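Print | E-mail

Does Food Taste Like the Place It Grew?

Grown-ups who love wine often say a bottle "tastes like" the hill its grapes came from. Some say it about cheese and honey too. Should you believe them? Maybe a little.

Grapes do change with the weather. Lots of sun makes them sweeter. Cool nights help them stay sour. So far, so good.

But then the label on a bottle from Flomside says you can taste the rocks. Hmm. Plants don't slurp up rocks. Roots take in water and tiny bits of minerals, and most of those have hardly any taste.

The town of Mornow held a test last December. It lined up 6 kinds of grape juice with the names hidden, and 46 people tried to match each juice to its valley. Only one valley, Eltari, was picked correctly by most of them – and its juice was the only purple one!
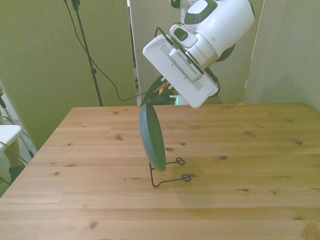

A robot arm over a pine table.

So when someone says a food tastes like a place, ask how they know. Did they see the label first? Try a test with two kinds of apple and your eyes shut. You may get it wrong, and that's fine.

Print | E-mail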